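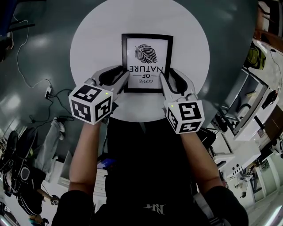
Posted by the bench 2 log, Lostbridge workshop
April, 4:40 pm

Frame glue tests, cont'd.

Picked up where we left off with the miter joints. Aletel white glue on one batch, Brulix on the other, same pine, same clamps. 11 corners total, one scrapped before glue (saw wandered, my fault, fence not locked).

Aletel: grabs fast, maybe too fast. Barely time to square the second corner before the first one stops moving. Squeeze-out wipes off fine with a damp rag. Left no shine under the black paint.

Brulix: slower. 35 minutes in the clamps and still creeping if you lean on it. Better for the big frames where you're fussing with four corners at once. Smells awful, open the back door.

Pulled 3 corners apart by hand after lunch. Two broke in the wood, one Brulix let go clean at the glue line. Looked starved. End grain drinks it up, so next round gets a thin coat first, wait, then second coat and clamp. Should of done that from the start.

Paint: second coat of black went on too heavy on the inside lip. Prints stick to it. Sand the lip back, leave it bare or wax it. Don't let anyone load a print the same day it's painted, we lost a botanical one that way last month.

Backing board from Abugri is coming in bowed. Flipped the stack and put the weights on, will look at it tomorrow. If it's still bowed send it back, don't try to pin it flat, the points just pull out.

Points: down to the last box of 1,000. Reorder. The flexible kind NOT the rigid ones, whoever grabs them next.

Square table print is a mess, the corner jig is reading a hair open on the left side. Shimmed with masking tape for now. Needs a real fix before the cafe order.

To do
- size the end grain, redo Brulix corners
- wax test on the lip
- jig
- new blade?? teh old one is burning on the maple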